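Rhea Soriano
Mar 14, 2019

Okay friends, a long one tonight about pose tracking, so get yourself a tea and settle in. 1/8

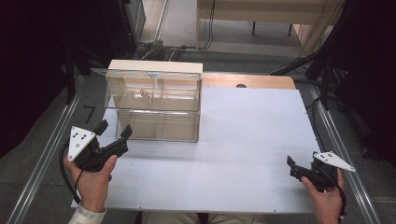 I've spent most of this month on the part of Flanurska that takes two hand poses and makes one tidy timeline out of them, and I've grown very fond of it, even on the bad days. Each hand reports its own position on its own clock, and the clocks drift. My test for the new merge code is the clear box with the cream lid, one gripper on either side of it, and those white triangular plates with the black dots giving us a pose for each hand. 2/8

The old merge simply grabbed the nearest sample in time. That's fine when you're moving slowly! Move at a normal human pace and the two hands end up a little out of step, and the planner gets very upset about a box that seems to be changing width. 3/8

So now we interpolate both hands onto a shared clock, positions the plain way and rotations with slerp. Llinos Kemeys wrote the first version back in September and I have mostly been sanding the corners off it (thank you Llinos, your comments made me laugh twice). 4/8

The bug that ate my week was a quaternion sign flip. Same rotation, opposite sign, and the interpolation cheerfully goes the long way round. In replay the left wrist did a full pirouette in the space of 19 samples. I checked the calibration, I checked the mounts, I rewrote a perfectly good filter. The fix was one line. 5/8

With that in, I reran the whole replay set, all 347 recordings, and the worst gap between the hands came down to 40 ms. Still more than I'd like, but the planner has stopped complaining. 6/8

Still open: recording 3758, where one plate drops out for a stretch and we guess our way across. I'd much prefer to mark that stretch as unknown and let the planner decide what to do with it. Opinions very welcome. 7/8

Next up is the replay viewer, which scrubs beautifully forward and terribly backward. If you've built a timeline widget you don't hate, please come and tell me about it! 8/8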